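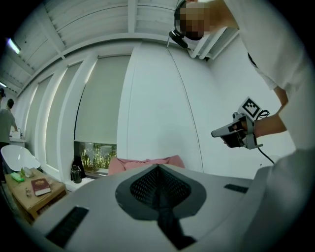 Figure 3: View from the camera on one hand-held gripper during collection. A second gripper, with its square marker on top, is in the demonstrator's hand at right.

4.2 Collecting two-handed demonstrations

All demonstrations in the Plidcombe set were recorded with hand-held grippers and no robot in the loop. A demonstrator takes one gripper in each hand, walks up to the items and does the task. We had used leader-follower arms for our earlier work on towels, and the change of pace was a delight. People who had never recorded anything before were producing clean episodes on their first afternoon, and they moved the way people move when they handle cloth at home: leaning in, reaching across themselves, changing their minds about which corner to take first.

That last habit matters a great deal to us. Soft items rarely end up where the plan says they will, and a policy trained only on tidy, confident motions has little to draw on when a fold slips. We therefore asked demonstrators to keep recording through small mistakes. An episode in which someone drops a sleeve, looks for it and picks it up again is kept whole. Episodes were thrown out only when tracking failed or when the demonstrator asked us to drop them.

The final set holds more than 600 episodes across 57 start layouts. A start layout fixes which items are present and which surface they begin on, but leaves the exact folds to chance. Before each episode the items are picked up and let fall again by hand. We tried writing down poses for the cloth in a pilot round and gave up quickly, as two people following the same written pose would produce piles that had almost nothing in common. Letting them fall gave us more variety for less work, and we would happily recommend it to any group starting out with fabric.

Each gripper's pose is estimated from its own camera stream. The square markers provide a second source of information: whenever one gripper can see the marker on the other, we get a direct measurement of the transform between the hands. 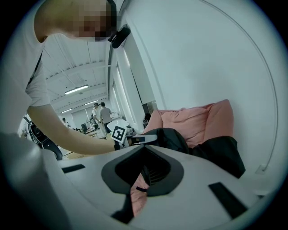
For two-handed work this relative pose is the quantity we care about most, because a small error between the hands can turn a gentle pull into a hard one. Marker sightings come and go as the arms cross and cloth gets in the way, so we treat them as corrections to the running estimate and never require one at a given moment. The alignment step in Clerkus, our recording software, smooths over gaps of up to 20 camera samples. Longer gaps are flagged and checked by a person before the episode enters training.

We kept the room as we found it. Recording took place at our Bokness site during ordinary working hours, with blinds up or down as people liked and others going about their own work in the background. Wide-angle lenses pick up a lot of this, and we were curious to see whether it would hurt. In our tests it did not. Policies trained on the full views transferred better to a new room than policies trained on views cropped tightly to the fingers, and the gap was largest for the layouts with dark fabric, where the finger region alone often gives few visual features to hold on to. Section 5.3 reports these results in full. Faces were pixelated before any of the data were shared outside the recording team.

One practical matter deserves more space than it usually gets. Holding a gripper in each hand is tiring, and tired demonstrators grip harder and move less. Rawiri Rakena spotted this in the opening-width traces well before any of us thought to ask, and we then added a rest between blocks and let demonstrators choose the order of their own layouts. The later blocks look much more like the early ones as a result. We release the block index with every episode, so that readers can study the effect for themselves.

For comparison we also trained on the Hofstetter subset, which uses the same grippers but only one hand. Its episodes pass through the same alignment and filtering steps, with the relative-pose channel left empty. Both sets are stored in the format described in Appendix B.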